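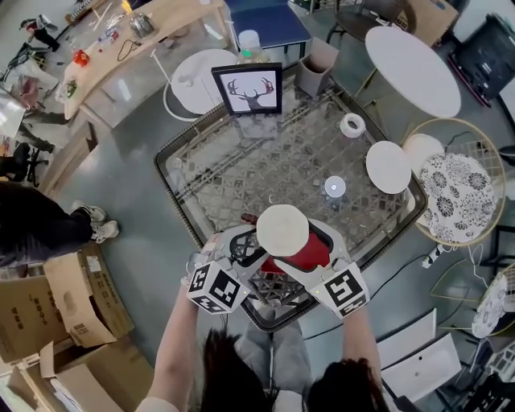 A user of Padoritz wrote to us that her cube poses were jumping a few centimeters every time she turned her wrist, and asked if the tracker was broken. It was a settings problem, and we receive this question often, so we begin the page with it.

Padoritz Tracking FAQ
Last updated: September 2024

Why does the pose of a marker cube jump when I rotate it?
When only one face is visible, the solver can find two poses that fit almost equally well. Set face_fusion to "all" and keep the temporal filter on. With two faces in view the jump normally disappears.

Do I need to measure my cubes?
Yes. The file cube.yaml must contain the printed size of the marker, without the white border. Many printers scale the page a little, so please measure the paper and not the drawing.

Can I work over a glass table?
You can, but reflections of the markers may be detected as real ones. Turn on reject_mirrored. It removes detections whose corner order is reversed — this catches most of the reflections. A patterned surface under the glass does not disturb the detector.

How are the left and right grippers told apart?
By marker ID only. IDs below 500 belong to the left side, and IDs from 500 to 1,000 to the right side. If you exchange the cubes, your left and right trajectories will be exchanged also, and the program gives no warning.

What happens if a hand covers the cube?
The tracker predicts the pose for 32 frames. After this it marks the segment as lost and writes error 201 in the log. You can fill short gaps later with the Menon smoother, but we do not recommend it for the moment of grasping.

Which planners can read the output?
Brillia reads our files directly. For Femton you must first run the export tool, and choose the gripper frame, not the cube frame. The old exporter from February had a wrong sign in the offset, so please export those files again.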